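# 会社概要・私たちについて

Clavholm(クラヴホルム)は、地域の小さな商店や飲食店の経営を支える会社です。港に近いBandport地区に事務所を置き、現在は9名で業務にあたっています。取引先は44店で、パン屋、金物店、クリーニング店、喫茶店など、家族で営む店が大半を占めます。

代表のKazimír Vlček(カジミール・ヴルチェク)は、以前Beaulieu通りで食料品店を営んでいました。仕入れと接客に追われ、帳簿や融資の書類が後回しになった経験から、同じ立場の店主を手伝う仕事を始めました。

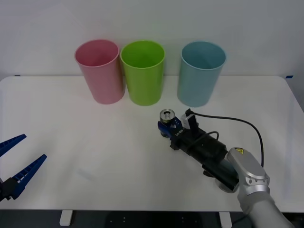 ## 業務内容

- 月次の帳簿整理と資金繰り表の作成
- 融資、補助金の申請書類の準備
- 電話注文、店頭受け取りの仕組みづくり
- 家賃や仕入れ条件の見直しに関する相談
- 後継者への引き継ぎ支援

初回の相談は無料です。2回目以降は、内容に応じて事前に見積もりをお出しします。見積もりにない費用を後から請求することはありません。 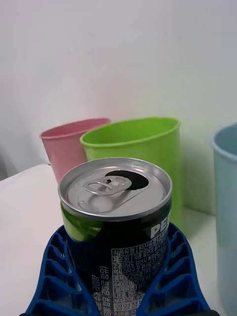 開封済みのペプシの缶

## 共同受注サービス「Protis」

Protisは、近隣の店が注文の受付をまとめて行うためのサービスです。電話とウェブで受けた注文を当社が各店に振り分け、お客様は一か所で商品を受け取れます。最初は5店で始めました。現在は取引先であればどの店でも参加できます。

月額の利用料は店の規模によって異なります。売上に応じた手数料はいただいていません。

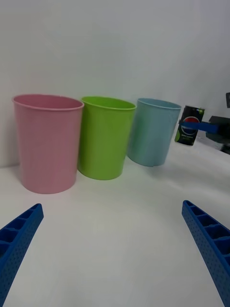 参加を希望される場合は、取扱商品の一覧と営業時間をお知らせください。担当者が店に伺い、受け渡しの時間や在庫の連絡方法を決めます。季節商品の多い店では、一覧を毎月更新していただいています。休業日の変更は前日の午後5時までにご連絡ください。

## 相談の進め方

担当者は原則として途中で交代しません。店ごとに1名が付き、決算や契約更新の時期に合わせて訪問の予定を組みます。営業中の訪問が難しい店には、開店前や閉店後に伺います。

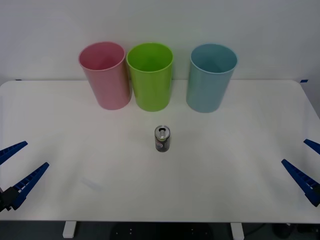
訪問の後には、話し合った内容と次回までの作業を書面にしてお渡しします。税務申告や法律上の手続きが必要な場合は、外部の税理士や弁護士をご紹介します。その費用は各事務所との直接契約になります。

毎年1月には、取引先の店主を対象に資金繰りの勉強会を開いています。参加費は無料で、ご家族や従業員の方も出席できます。

## お問い合わせ

事務所の受付時間は午前9時から午後5時までです。来所される方は、事前に電話でご予約ください。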